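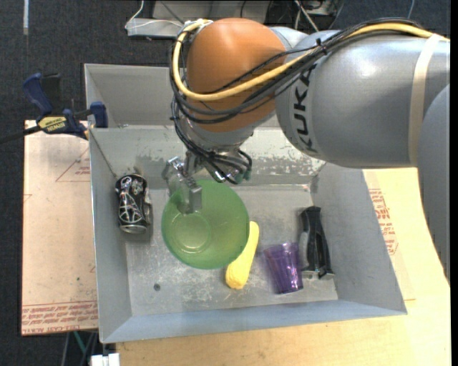 Items in the grey metal bin, with the green bowl left of centre.

Household Objects Gallery
Vallgate Centre for Everyday Materials

The Household Objects Gallery presents articles from the Centre's lending collection. The collection holds 153 items in regular circulation, all of a kind found in an ordinary kitchen, pantry or home office. It is made available to schools, community programs and design courses throughout the year, and is catalogued under the supervision of Despina Deligiannis, Collections Coordinator.

Items are grouped by set. Each set combines articles of differing shape, colour and finish, and is issued with a printed list. The entries that follow relate to the set shown at the top of this page. Catalogue remarks are kept brief. Borrowers who require measurements or cleaning instructions should request the full record.

Green bowl
Translucent, with a broad circular rim and smooth sloping sides. The base ring can be seen through the lower part of the interior. Catalogued under Kitchen and Table.

Drink can
Black. Cans are lent for sorting and recycling activities and must be returned undented. Catalogued under Pantry.

Yellow item
An elongated form, narrow at one end and wider and bumpy at the other, much like an ear of corn or a squash. Catalogued under Produce Shapes, a heading popular with early years programs.

Purple cup
Translucent, and suited to displays on colour and light when placed beside the green bowl. Catalogued under Kitchen and Table.

Black hand tool
Similar in appearance to a stapler. Catalogued under Home Office. Articles under this heading are issued to adult borrowers only.

Notes on the collection

The present arrangement by set was adopted in June, following a review of the storeroom at the Astholm Street premises. Articles had previously been shelved by colour, and borrowers reported some difficulty in assembling a varied selection. There are now 42 sets available for loan, and a further two are reserved for use on site.

Shelving and storage for the collection were supplied by Tradik. The lighting in the public gallery was renewed by Lumenta in the same period, and the Centre thanks both firms for their courtesy during the work.

Borrowing

Organizations may borrow up to 2 sets at a time. Requests should be made in writing to the Collections Coordinator and should name the program for which the articles are intended. Sets are collected from the front counter and returned to the same place before 4:30 p.m. on the due date.

Borrowers are asked to wash and dry all tableware before return, and to check the contents against the printed list. Missing or damaged articles should be noted on the back of the list. Replacement charges apply to tableware and tools, but not to articles catalogued under Pantry.

Reproduction

Gallery pictures may be reproduced for classroom use with acknowledgement to the Vallgate Centre for Everyday Materials. Requests for any other use should be addressed to Despina Deligiannis at the Centre.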